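Section 4: Following a club and its transfer rumours in Clevska

Clevska gathers football stories from 83 outlets and sorts them by club. It doesn't check whether any of them are true. Keep that in mind while you set this up, as the default settings treat a guess and a signed contract in much the same way.

4.1 Adding your club

1. Open the menu and choose Clubs.
2. Type the club's name and pick it from the list. Reserve and women's sides are listed separately.
3. Press Follow. The first load may bring in as many as 338 old stories. Choose Mark all as read unless you want to relive last June.

Note: Two clubs with similar names can get mixed up. If strange players start turning up, remove the club and add it again.
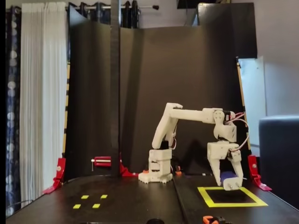

4.2 Setting the trust level

Each story carries a score from 0 to 100. The score comes from Claltora, a separate service, and we are told it reflects how often an outlet has been right before. How it deals with an outlet that reports a move, denies it and then reports it again is not explained anywhere we could find.

1. Go to Settings, then Trust.
2. Move the slider to 56. Anything lower lets in most of the "understood to be keen" stories.
3. Tick Hide repeats. Ten sites quoting each other will then show as one story – most of the time.
4. Press Save. Leaving the page without saving puts the slider back to zero.

Caution: A high score is not proof. Takeover stories score well simply by being copied widely. 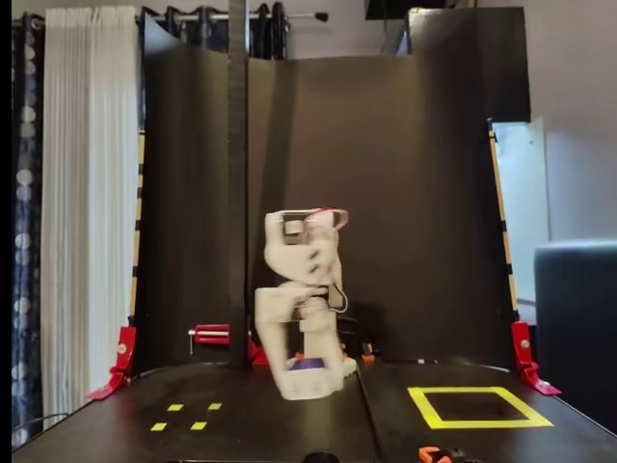 White robot arm on a black surface.

4.3 Alerts

Alerts are switched on for everything when you install Clevska. We suggest switching them all off and adding back the few you need.

1. Go to Settings, then Alerts, and press Clear all.
2. Turn on Confirmed by club.
3. Leave Breaking off. The word is used very freely.
4. Set the waiting time to 30 minutes. Stories withdrawn within that time never reach your phone.

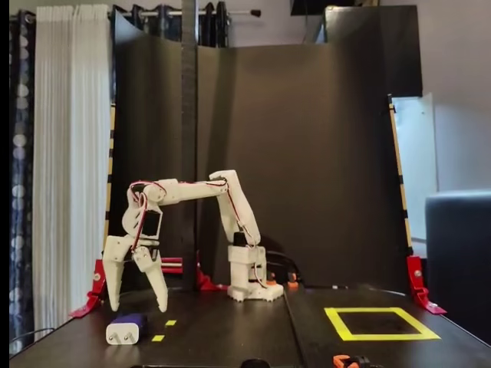 Tài Phan: I set mine to wait and still got three alerts on deadline day for a striker who never left home. Confirmed by club is the only one I've kept.

Deadline day is a known weak spot. The waiting time is ignored after 6 pm if Live mode is on, so check that it's off under Settings, then Match and window.

4.4 Linking a Fadirach account

Fadirach holds squad lists and contract dates. Linking it lets Clevska show when a player's deal ends beside each rumour.

1. Choose Linked accounts, then Fadirach.
2. Sign in and press Allow.
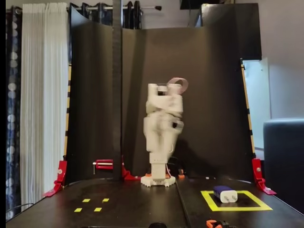

3. Go back to your club page and pull down to refresh.

Note: Contract dates marked with a star are estimates. Option years are often missing, so a player shown as out of contract may be nothing of the kind.

The Esposito add-on, which claims to predict fees, uses the same menu. It is off by default and we'd leave it off. To remove it completely, press Esposito, then Unlink, and restart the app.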